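Flat boxes too long for the cabinet under the counter. Shelve them or store them elsewhere?
Asked in Storage & Organizing
Asked by Prokopenko

We have a small wooden cabinet in the office with two doors and one shelf across the middle. I want to keep our flat blue boxes in it. The cabinet is a Flotero and I don't have the manual. The boxes fit if I angle them in, but I end up resting each one on the edge of the counter first and then feeding it down, and the corners are starting to get soft. There is already a navy box on the shelf that needs to stay.
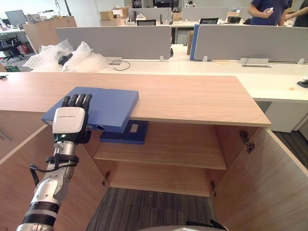

Blue box on the front edge of the counter, navy box on the shelf underneath.

Is there a better way, or should I get a different cabinet? I have 11 boxes in total but only need 3 of them close by.

2 answers

Answer from Deko
Accepted

Keep the cabinet. Open both doors as far as they go before you pick anything up. Most of the soft corners I see come from a door that swung back partway and caught the box.

Then hold it at both ends and tip it so one corner leads.

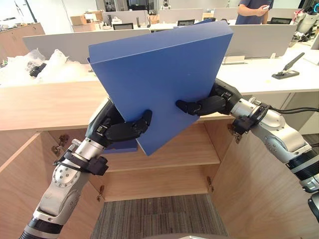

Once the low corner is past the door, level it out and slide it straight back until it touches. Don't drop the last inch. If it still sticks out past the doors, turn it the other way or stand it on its long side. Measure the opening between the hinges, not the outside of the cabinet. On mine the hinges take up almost an inch on each side.

Put the navy box at one end of the shelf and leave it there. The other eight can go in a closet.

Answer from Plorow

I just put mine on the floor. They lie flat, and they are easy to pick up by one edge.

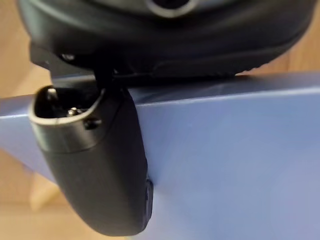
Light blue box, wood floor.

Don't stack them too high. Also check what the shelf can hold if the boxes are heavy. Mine sagged in January and I had to flip it over.

Was this helpful? 3 people said yes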